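The Gauge at Brirnus

The tide gauge at Brirnus had read 2 centimetres high since March. The surveyor came out on the morning ferry with a level, a staff and a copy of the 1,282 readings that the harbour office at Itent had refused to accept.

The keeper met her on the slip. He had kept the station for 15 years and did not believe in the error. He said the gauge was bolted to rock and the rock had not moved.

She set up the level over the first benchmark and took a backsight. The wind was from the west and the staff would not stay plumb, so he held it with both hands and looked at the bubble as though it had been rude to him. They worked along the quay to the stilling well. The difference in height agreed with the old survey to within a millimetre.

"There," he said.

"That's the bracket," she said. "We haven't done the float."

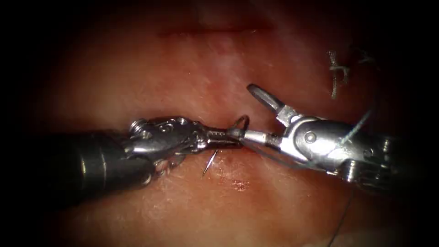 The float hung in the well on a steel tape, with a counterweight on the other end. She asked for the log of repairs. It was a school exercise book with a Festia Marine sticker on the cover, and the entries were in pencil. In March the tape had been replaced after a storm. The new one came from Moradi, the chandler in the next bay, and was listed as the same pattern.

She drew it up and laid it against her own tape on the flagstones. The hook at the end was longer than the one in the drawing. She measured it twice and wrote the figure down.

He read it over her shoulder. Then he went into the hut and put the kettle on.

Over tea she explained that the readings could be kept. A constant would be taken off every value after the repair, and a note added to the record. It would take her 42 minutes to write up, which was the time left before the ferry.

"Will the note say who fitted it?" he asked.

She looked at the pencilled initials in the book -- his wife's, who had died in the summer.

"It only asks for the month," she said, and began to write.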